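The Thevar group at the Luvel Institute is pleased to share a new result on robot grasping in cluttered kitchens. (1/4)

Our method, Hurska, is trained entirely in simulation. Tableware, food and tools share one counter, and the layout changes between trials. 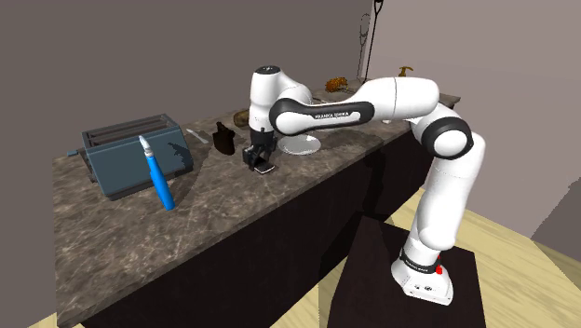 Each policy was tested on 129 layouts with a single arm and a two-finger gripper. Trials were capped at 30 seconds. (2/4)

Thin, flat objects remain the hardest class — a phone lying on stone leaves little room for error in finger height.

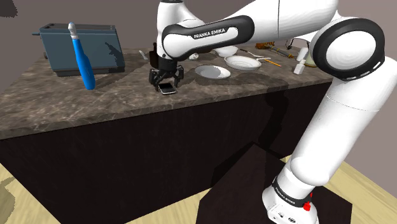 Hurska completed 99 of the 129 layouts. Most failures came from late wrist corrections. (3/4)

The report and code will be released in August 2023. (4/4)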